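What a Dish Robot Costs Before It Touches a Dish

By Adeel Naqvi
29 March 2026

The quote from Zoleck was two pages long. Razia Pirzada read it standing up, in the corridor behind the kitchen at Dorkum, and then she went to find a chair.

Pirzada runs the catering side of Dorkum, a residential training center with shared kitchens on every floor. Residents cook for themselves. They wash up for themselves too, in theory. In practice the sinks fill by midafternoon and an evening crew clears them, and the crew has been short of people since the winter before last. She had asked three suppliers what it would take to put a robot arm at one sink on one floor. Zoleck was the only one that priced the whole job.

The arm was less than half of it. The rest went to mounting, guarding, a spare gripper, software fees by the year, training, and a line called "site preparation" with no number beside it at all.

"That was the line I worried about," she says. "Everything else I could argue with."

Start with the sink

Most people shopping for this kind of equipment start with the arm, comparing reach and payload. Naveed Yousafzai, whose small consulting firm carries his surname, tells clients to start with the place where it will work. He asks for the depth of the basin, the height of the faucet, and a list of everything people leave on the counter on a bad day. Then he has the kitchen built as a computer model and runs the job there before anyone drills a hole.

For Dorkum the model had a dark composite sink with a drainboard on one side, a marble counter, and a tall black faucet with a pull-down head. Into it went the sort of things that turn up: plates with food still on them, loose fruit, a small package left beside the basin.

The modeling took most of December. It was billed by the hour, and Pirzada had to move money out of her small equipment budget to cover it. She had not planned for it, and neither had the other two sites I spoke to that went through something similar. If you are writing a budget now, give simulation its own line. Put it in the first year, ahead of the hardware, and make the hardware order depend on what it shows. 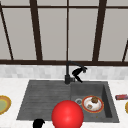 What the trials changed

The first change was to the work itself. Pirzada had wanted washing. After the early runs, Yousafzai advised her to ask for clearing only: take what is in and around the sink, sort plates from food, and leave the plates for the dishwasher. Washing by arm needs waterproofing to a higher grade, and the price goes up sharply with it.

The second change was the faucet. A tall neck at the back of a sink is pleasant for people filling pots. For an arm it is a post to steer around on every move. Dorkum looked at a shorter model and then at moving the arm's base to the other side. Moving the base on a drawing cost an afternoon of somebody's time. Moving it after installation would have meant a new hole in a stone counter and a visit from the fitter.

The third was the gripper. Zoleck's standard package has a two-finger gripper, and it is a sensible default. But a plate leaning in a basin and a piece of soft fruit ask for different things from the same two fingers. You want a firm hold on the rim of one and hardly any pressure on the other. Dorkum ended up pricing soft finger pads as a consumable, to be replaced on a schedule like mop heads. 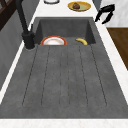 Blažena Pešek keeps the books for the building and was the person who had to turn all this into a spreadsheet. Her view is that automation requests arrive in the wrong shape. The supplier gives a purchase price, the manager gives a hope about labor, and somebody has to make the two meet. She made three columns: what is paid once, what is paid every year, and what is paid when something breaks. The third column was empty in every quote she received. She filled it herself by calling other customers and asking what they had replaced.

She also refused to book any labor savings in year one. The evening crew would still be there, partly to do the floors the robot doesn't cover and partly to watch it. Her sheet shows a saving from the second year, and it is a modest one.

Rent, buy or wait

Borner, which leases rather than sells, offered a monthly rate with service included. Over a long term it comes out dearer than buying. Irfan Lodhi, who negotiates leases for several centers like this one, thinks that can still be the right choice for a first installation. His advice is to look hard at three points in the contract: who pays for the counter to be put right when the unit leaves, whether software updates are included, and how quickly a technician has to show up. He would pay extra for the last.

Pirzada has until the end of the budget year to decide. The lease is her current favorite, for one floor, with the clearing job only. She has asked Zoleck to send its quote again with a figure next to site preparation.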